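Noticeboard > Work & Odd Jobs > Help Wanted

Kitchen help wanted for September at Stirngate

Print this page | E-mail this to a friend

Hi all, Marisol here from the Ludlow Street end of Stirngate. I'm looking for someone cheerful to clean and check the shared kitchens before the new tenants move in. We have 22 of them (yes, really!) and I can't get through them by myself again. Last year I tried, and I was dreaming about oven racks.

Mostly it's wiping down tables, emptying fridges and going over the microwaves properly, with the door wide open and the glass plate lifted out so you can get at the roller ring underneath.

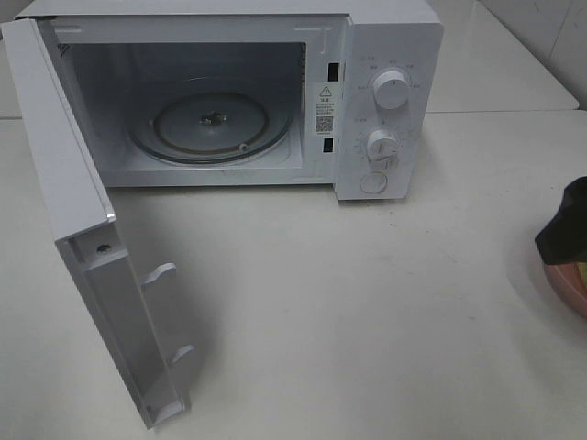 Please go easy around the door latches and don't soak the warning labels, I like them readable. You don't need experience, just patience and your own shoes you don't mind ruining. I supply gloves, cloths and coffee.

Pay is $2,156 for the month, mornings only, 8 to noon. If you can stay on and help Renzo with the laundry rooms too, it goes up to $3,375. Send me a few lines about yourself using the e-mail link, no fancy resume!

Comments

cusi_fan: Is this open to students? My classes start at 1.

Marisol Castaño: Yes! Students very welcome.

Renzo Benedetti: The laundry rooms are the fun part, don't let her tell you different.

Zanlow: Sent you a note this morning.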